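So I finally made it to the open day at the old Sovness creamery, and I'm still full of cheese as I type this. We'd been meaning to go for years (it's only 2 hours up the valley from Stikisley) and May seemed like the month for it, with the cows just back out on the grass.

Doors opened at ten and there was already a line past the loading dock. They take you through in little groups, hairnets on, shoes into blue covers. First stop was the vat room, which smells like warm buttermilk and is LOUD. The big vat holds 618 gallons, and our guide had to shout all the way through the part about rennet. I caught maybe half of it.

The aging cellar was my favorite by a mile. It's cut right into the hillside, with 700 wheels on spruce boards, and they let us knock on one to hear if it was ready! Mine sounded like a door. Apparently that's fine for a young Brillel but a bad sign in an Ulloa, which sits down there until the rind goes gray and kind of furry.

Then upstairs for the tasting. The young Brillel is mild and a bit squeaky, good with the pickled plums they put out. The Ulloa is a whole other animal, nutty and salty with those crunchy little bits in it, and I went back for more than I should admit.

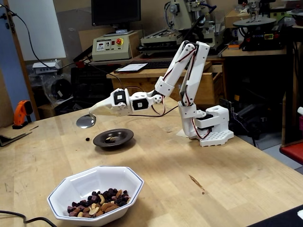
I came home with a wedge of each and a tub of the whey caramel, which the shop sells out of by noon, so go there before the tour if you want any. Parking is in the field behind the church. Wear a sweater for the cellar, even if it's hot out.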